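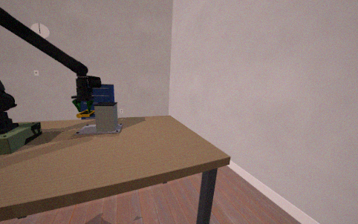 One reader wrote in to ask whether the Drellano rebound net is worth it for a kid who plays full-back and mostly needs to practice first touch. I think so, yes, and I'll tell you why, though you'll have to bear with me!

Apr 24, 2023
By the Mindstead gear desk

Search reviews Go

We've had ours up since November, through frost and mud and one very muddy birthday party, and the mesh is still tight. It cost us $132, and the ball comes back at a lovely honest pace.
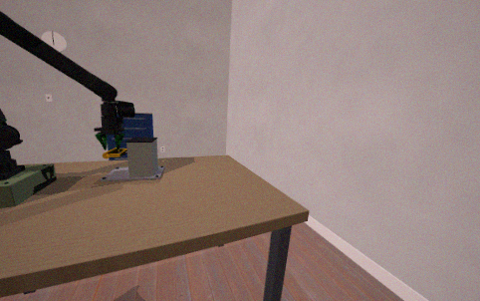
Mine sagged after a month, says a commenter from Nostmont, and I believe it. Ours did too until I tightened the bungees (the corners first, then the sides). Give it 60 passes, then check them again.

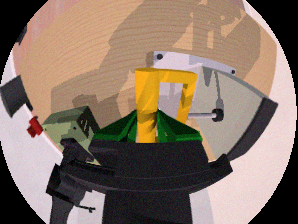

Setting it up

Leave yourself an afternoon. The poles click together nicely, but the pegs are flimsy, and I ended up buying longer ones. Four stars from me, and my shins forgive it.

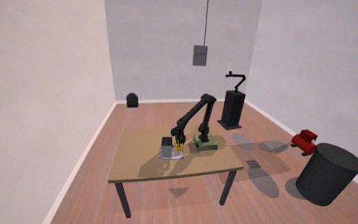

Table and arm, room view

Last updated: Apr. 2023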